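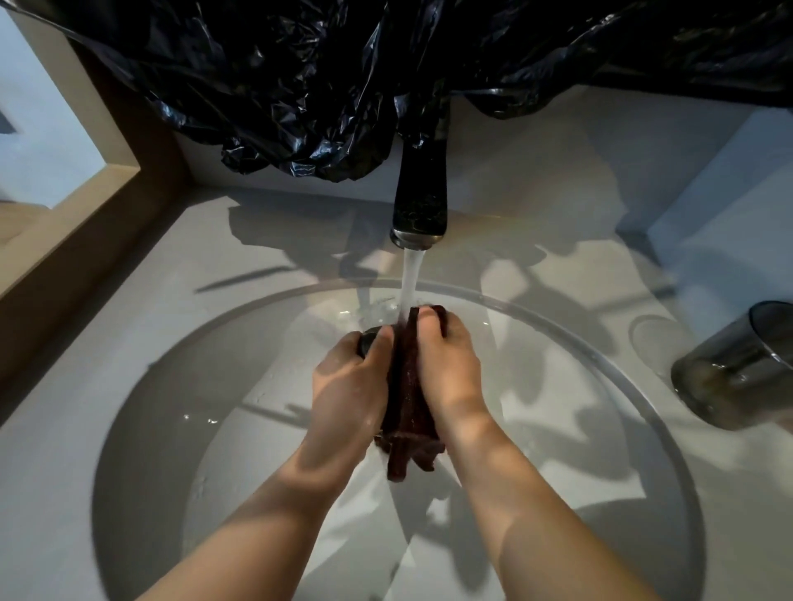
The brown cloth, getting its rinse in the bathroom sink.

September 18, 2025

I have been washing cups in the bathroom for most of the summer. The kitchen in this apartment has a sink the size of a shoebox, and once a pan is in it there is no room for anything else. The bathroom sink is a wide oval with a tall faucet, so the cups and glasses end up there along with the cloth I wash them with.

A few people wrote after my last post asking how I keep one cloth going without it smelling. I don't have a great secret. I wash it before I use it and I wash it again after. Most of this post is about that, with some notes on the glasses.

The cloth

It is dark brown and I have had it for a long time. Nanami Takagi gave me a bundle of five when she moved out of her place in Morikawa, and I am down to two. The others became shoe rags. I like the dark color for cups with coffee and tea in them, though it has one problem, and that is that you can't tell by looking whether it is clean. With a white cloth you see the stain and you deal with it. With a brown one you have to go by smell and by feel. If it feels slick when it's wet, there is still something in it, either soap or whatever you wiped up last.

So I start by letting some water collect in the basin and working the cloth under the faucet with both hands. I roll it, press down the middle with my thumb, turn it over and do the same thing again. I used to just hold it under the tap and squeeze, and that only cleans the outside of the bunch. Opening it up and going along it a section at a time takes maybe a minute longer.

I keep the water cool for this part. I have tried hot and I didn't notice any difference in the cloth, only in my hands.

The soap

I use plain white bar soap. I went through a phase with a dish liquid that came in a large refill pouch, and I used far too much of it every single time. A bar is slower. You rub it on the cloth, you get a little lather, and when that is gone you rub again. I find it hard to overdo.
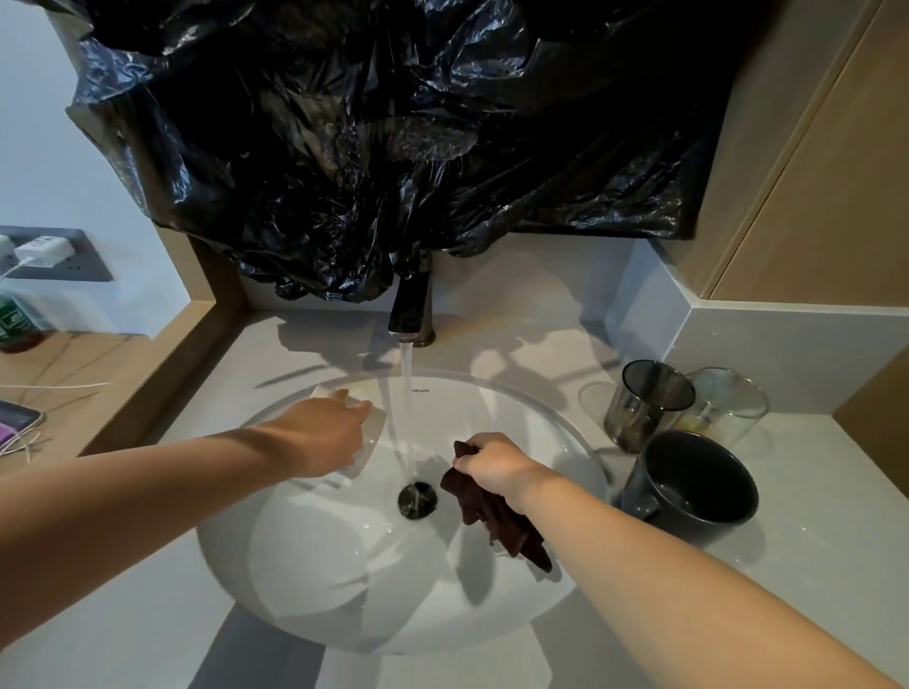

Bar of soap on the left, cloth on the right, and the cups waiting on the counter.

My way of doing it is to wet the cloth first, then pick up the bar and rub it over one side only. Fold the soaped side in, rub the cloth against itself, open it, and rinse. For an everyday wash that is enough. If I wiped up anything oily I do both sides.

The bar goes at the back of the sink when I'm working and into its dish when I'm done. Leaving it on the rim overnight is how I lost most of the last one. It had turned into paste by morning and I had to scrape it off with an old card. The dish has ridges on the bottom and the bar dries out between uses, and this one has lasted 19 days so far with plenty left.

If you're going to soap cups with a bar, choose one with no scent. I bought a pack of lavender bars once without reading the wrapper and my tea tasted like a linen closet for a week. I gave the rest of the pack to Itsuki Katayama, who used them for hands like a normal person.

What gets washed

The set is small. There's a clear glass tumbler, a smoky gray one, and a dark ceramic mug. None of them match. I line them up to the right of the basin because that's where there is room, and I take them one at a time.

Clear glass goes first, always. It shows everything. The one in these pictures had a yellowish film at the bottom, and that kind of residue comes off easily if you get to it the same day and not so easily if you leave it over a weekend. I tip the glass on its side under the water, turn it, and then go in with the cloth. For the bottom I push a corner of the cloth down with two fingers and twist. My hand doesn't fit all the way into a narrow tumbler, and I've stopped trying — I cracked one that way last November.

The smoky glass is second. It hides smears until you hold it up to a window, so I hold it up to a window. If there's a cloudy band near the rim it gets another turn with the cloth, this time on the outside, where your mouth goes. People forget the outside of the rim. I forgot it for years.

The mug is last, as it is usually the worst. Coffee leaves a ring that you can't see against a dark inside, so again it's a matter of feel. I run a finger around the inside wall at the level where the coffee sat. If the finger drags, I wash it again. The spot where the handle joins the body needs the edge of the cloth pulled through it once. It collects more than you'd think.

I rinse each piece before picking up the next. I know some people soap everything and then rinse everything. On a bathroom counter there isn't space for a row of soapy cups, and I don't enjoy picking up slippery glass.

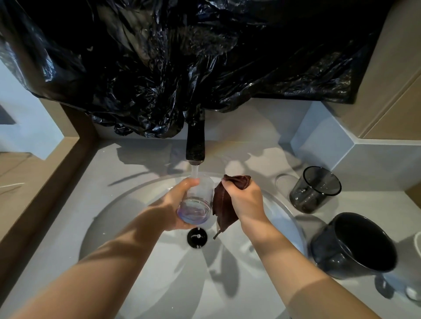
Drying, and the counter

I let the cups air dry upside down on a folded towel. The towel is a cheap one and it gets washed with the bath towels. If I'm in a hurry I'll dry the glasses by hand with a separate dry cloth, never with the brown one.

Glasses leave rings on the pale counter. They wipe off with a damp corner if you catch them early. I do one pass over the counter after the cups are off it, then around the base of the faucet, then the rim of the sink. The faucet is a dark one and every drop that dries on it leaves a pale spot. I would not choose that finish again. It looked good in the showroom.

The brown cloth gets its second wash after that. Same method, less soap. Wring it lengthwise, shake it out flat, and hang it by one edge so it isn't folded over on itself. A cloth left in a ball by the sink will smell by evening, and no amount of soap the next morning seems to fix it completely. When that does happen I boil it in an old pot for roughly ten minutes and start over.

Takumi Nishimura asked whether I'd be better off with a sponge. I might be. I had sponges for years and threw them out constantly, and I never felt sure about them by the second week. The cloth I can open up and look at, even if it's brown.

Next post will be about the kitchen sink, and whether I can get a bigger one into the same counter. I've measured it and I have one quote so far.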